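组一支业余线上战队，从拉人到打完第一场训练赛

上个月我在群里发了句“有没有人想认真打一打”，结果当晚就来了好几个私信问我：认真打是怎么个打法？队要怎么组？训练赛去哪儿约？我一个一个回，回到后来手都酸了，干脆写成一篇放这儿，以后谁问我就丢链接。

先说清楚我是什么水平。我带的队叫Rinon，打的是五对五的推塔类游戏，最好成绩是一个社区杯赛的四强，奖金分到每个人手里够吃顿火锅。所以这篇写给想玩得正经一点、但白天还要上班上学的人。想走职业的朋友可以去看别人的，我真不懂那个。

第一步：先想好你们几点能打

很多人一上来先找高手，我劝你先找时间对得上的人。我第一支队就是这么散的，五个人水平都不错，一个上夜班，一个在国外，凑齐一次比凑麻将还难，撑了3周就没人说话了。

现在我的做法是发招募帖之前先把训练时间写死。比如每周两晚，晚上八点半到十一点，能来的再聊。帖子里要写的东西也不用多：

游戏和服务器
训练时间（写明时区！）
缺什么位置
大概的段位要求
用什么语音
联系谁

段位要求别写得太吓人。我们中单Emese来试训的时候段位是全队最低的，可她沟通特别好，每次消失在视野里都会报一声，河道有没有人、对面打野往哪边走，张嘴就来。试了两场我就跟她说别走了。

第二步：试训怎么安排

一个人至少打三局，最好分两天。头一天大家都客气，第二天才看得出脾气。我会特意安排一局给他不太熟的英雄，看他逆风的时候话多还是话少、话里有没有火药味。

试训完当天就给答复，行或者不行都说。我自己被人晾过两个礼拜，那滋味真不好受。拒绝的话怎么讲？我一般就写：“谢谢你来打，这次位置我们定了别人，之后缺人我会再找你。”后半句要是做不到就别写。

替补也要在这一步定下来，至少留一个。考试、加班、断网、家里来客人，什么都会发生。我们的替补Kornél是Emese的弟弟，平时打上路，被我硬拉去练了两个辅助英雄，后来救了好几次场。

第三步：分工，而且要写下来

五个人打游戏，队里的事可远远不止打游戏。我建议开队第一周就把下面这几样分出去，写在群公告里，名字跟在后面：

指挥：局内最后拍板的人。可以大家都给信息，开不开团只听一个人的。
约赛：负责联系对手，建房间，提前一天确认。
录像：每场结束当晚把回放存好，文件名写上日期和对手。
表格：管出勤和英雄池。

我犯过的错是全揽在自己身上。约赛、复盘、催人上线、帮人重装语音，忙到最后自己排位都不想打，一上线就烦。后来把约赛交给了Gizella，她比我会聊天多了，人家拒绝她都拒绝得特别客气，下回还主动来找。

第四步：英雄池表格

这张表真的别偷懒。每个人一行，每行三档：随时能拿、练过几局、正在学。第一档要求自己老实填，别把三年前玩得好的也算进去（我说的就是我）。

表格填完，全队坐下来看一遍有没有洞。我们第一次看就发现，五个人第一档里居然没有一个像样的先手开团英雄，怪不得每次都在塔下对着发呆！接下来两周别的都不练，专练这个。

每次版本更新之后重填一次，花不了多久，开着语音边聊边改就行。

第五步：约训练赛

渠道无非就是社区的约赛频道、以前打过的对手、还有杯赛的参赛群。约赛消息要短，让人扫一眼就能回。我们用的模板是这样：

“Rinon找训练赛，今晚九点，两到三局，轮流选边，赛前十五分钟建房。”

段位也可以加上去，但别虚报。报高了被人打穿，两边都浪费一晚上。有一回我们约到Ballden，对面比我们强一大截，打完两局我以为他们要走，结果他们队长Tamás留下来跟我聊了半天，说我们每次拿了第一个目标就各回各家，地图白白空着。就这一句，比我自己看一礼拜回放都管用。所以强队也值得约，提前把自己的水平讲清楚就好。

约好了就准时到。临时有事早点说，千万别装死。圈子就这么大，放过一次鸽子别人会记很久。

第六步：开打前的检查

我们赛前二十分钟进语音，按这个顺序过一遍：

一、客户端更新完了没有。每个人自己打开看，别回答“应该更新了”。
二、关掉下载、云盘同步、自动更新。
三、麦克风挨个说一句话，音量调到差不多。机械键盘声音大的开按键说话。
四、过一遍今天要练什么，只定一件事。
五、上厕所，倒水。

第四条我想多啰嗦两句。训练赛如果只盯着输赢，打三局跟打三把排位没什么区别。今天练前期视野，那输了也只问视野做得怎么样；明天练抱团时机，那就只看抱团。一晚上想改五个毛病，最后一个也改不掉。

第七步：复盘

打完别马上复盘，先休息十分钟，刚输完谁说话都难听。回来之后挑一局看就够了，多了大家都在打哈欠。我们的规矩是先由犯错的那个人自己说，旁边的人等他讲完再开口。能说“这波我该先退”，就别说“你这波送什么送”。

看回放我一般找三个点：第一次有人阵亡之前的三十秒、第一个大目标、最后一波团。每个点停下来问两个问题：当时我们知道什么？还有没有别的选择？写一两句到表格里，下次训练前念一遍。

如果吵起来了怎么办？暂停，关回放，改天再看。我们有一次为了一个插眼的位置吵到半夜，第二天起来大家都觉得好笑，但当时是真的气。

第八步：报名第一个杯赛

等训练赛打过五六场，阵容稳住了，就可以报个小杯赛试试。挑免报名费、单淘汰或者双败都行的那种社区赛。我们第一次报的是Pumudix办的周末杯，规则写了好几页，我以为自己都看了，结果漏了一条：替补要提前登记。当天Kornél差点上不了场，多亏裁判Jolán人好，给我们宽限了几分钟补名单。所以规则请至少让两个人从头读到尾，重点看这些：

选手和替补的登记截止时间
迟到多久判负
掉线能不能暂停，一共能停多久
选边和禁选怎么定
截图和比分交到哪里

比赛当天每个人把队长和裁判的联系方式都存在手机上，别只存电脑里。电脑蓝屏的时候你就知道了。
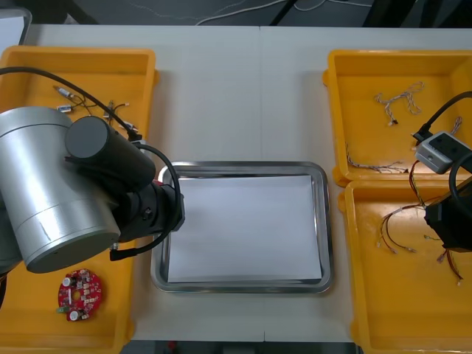 白色桌面，三个黄色塑料托盘和一个不锈钢托盘。

最后答几个群里常问的

要不要买设备？先别。我自己用了好几年的旧耳机，麦克风能听清就行。真要花钱，先把网线拉好，无线网络打比赛太折磨人了。

队费要不要收？我们一开始不收，后来Gizella提议每人凑一点，用来付语音和偶尔的报名费，账记在表格最后一页，谁都能看。金额小到谁都不心疼最合适。

有人连续缺席怎么办？先私下问一声，别在群里点名。很多时候人家真有事，不好意思讲。问过之后还是老样子，就把他换到替补，位置给愿意来的人。

可以同时打两支队吗？看杯赛规则，大多数不允许同一赛事报两队。平时训练的话，我个人不拦着，只要时间不撞。

队名怎么起？起个短的，裁判念得出来的，别加一堆符号。我们报名时因为队名里有个特殊字符，系统死活不认，后来只好改掉重交。

需要英雄池空表的，在下面留个言，我整理好了贴到评论里。约训练赛也可以直接留言，写上段位和时间，Gizella看到会回你们。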